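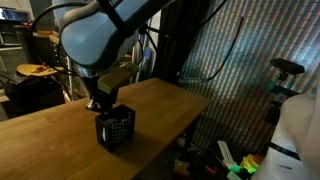 지난번 평가에 참여한 Khôi Hoàng은 그리퍼 교체가 생각보다 손이 덜 갔지만 설명서의 케이블 정리 부분은 세 번을 다시 읽어야 했다고 적었다. 설명서는 그 뒤로 고쳐 썼고, 이번 참가자들이 새 판을 처음 쓰게 된다.

Bumine 탁상용 로봇 팔 키트 사용 평가 참가자 모집

Lunthorpe에서는 소형 작업장과 교육 공간을 위한 로봇 팔 키트 Bumine의 출시 전 사용 평가를 진행합니다. 작은 물건과 용기를 집고, 옮기고, 내려놓는 작업을 직접 설정해 보고 의견을 남겨 주실 분을 찾습니다.

모집 인원
17명

평가 기간 및 장소
4월 중 4회 방문, 회당 약 3시간
Lunthorpe 작업실 (오전 10시 또는 오후 2시 시작 중 선택)

하는 일
1회차: 설명서만 보고 그리퍼 장착과 초기 설정
2회차: 상자, 바구니 등 용기 집기 동작 입력
3회차: 물건 위치를 바꾸어 가며 반복 작업, 실패 기록 작성
4회차: 설정 프로그램 Kudside 사용 후 설문과 개별 면담

지원 자격
만 19세 이상으로 네 번 모두 참석할 수 있는 분
한국어 설명서를 읽고 의견을 글로 쓸 수 있는 분
로봇을 다뤄 본 경험은 없어도 됩니다. 코딩 경험이 있으면 신청서에 적어 주세요. 조를 나눌 때 참고합니다.
로봇 팔 제조사나 판매사에 재직 중인 분은 신청할 수 없습니다.

사례
회당 6만 원을 마지막 회차 이후 계좌로 지급합니다. 중도에 그만두는 경우 참석한 회차만큼 지급합니다. 교통비는 따로 없습니다.

유의 사항
작업 중에는 긴 목걸이와 헐렁한 소매를 피해 주세요. 보안경은 작업실에서 빌려 드립니다. 출시 전 제품이므로 화면과 설명서 촬영은 제한되며, 첫날 비밀 유지 동의서를 작성합니다. 면담 내용은 녹음하고 제품 개선에만 사용합니다.

신청 방법
Lunthorpe 홈페이지 모집 게시판에서 신청서를 내려받아 작성한 뒤 같은 게시판에 비공개 글로 올려 주세요. 제목에 모집 번호 3757과 희망 시간대를 적어 주시기 바랍니다. 선정 결과는 문자로 개별 안내합니다.

담당: Petronella Jacobs (일정, 사례비), Tuấn Mạc (키트 및 작업 내용)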